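Blog > Home Life > Tidying

Posted May 26, 2022 by Clementina Cordeiro

Okay, the white cabinet! I've been putting this off since August, and I finally gave myself a rule: the hutch shelves stay almost bare until I know what I really want up there. One clear cup, fine. Everything else goes on the counter or goes away (I had 31 mugs, don't ask).

The little "Life" pot with the fake pink-white flowers is staying, and so is my pink water bottle, or I'd never drink a drop. I keep a small white cloth folded by the pot for quick wipes.

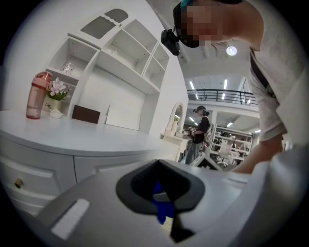
Next up are the drawers, and I'm a bit scared of the left one. Orsolya says to tip it all out on the floor and be brave!

Last updated 6 days ago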